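Print this message | E-mail to a friend

Re: [putby-fossils] Sorting the Arley gravel

2024-09-10, Pascal Hinrichs wrote:
> Has anyone tried a finer sieve for the Arley gravel?
> I'm losing the little teeth.

Hi Pascal, I have! The 8 mesh lets far too much through — go up to 40 and rinse slowly, and do it outdoors or you'll have grit in the sink until February.

Something round and red turns up in all four:
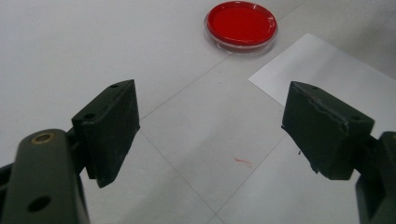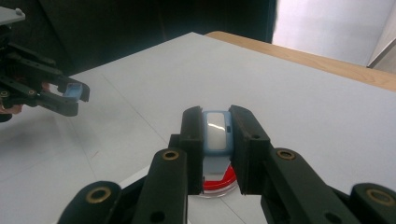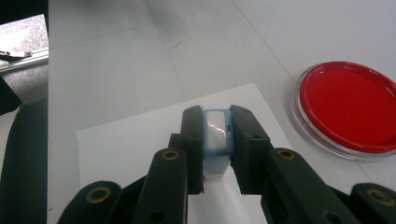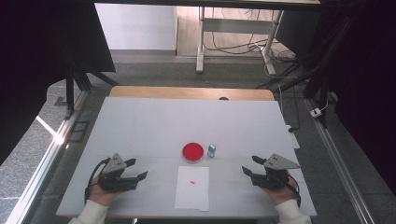

NEXT OUTING

Rikivbridge, meet at 11 by the lower gate. Bring wellies — the path's a bog.

Contact the list owner | Copyright Putby list | Back to top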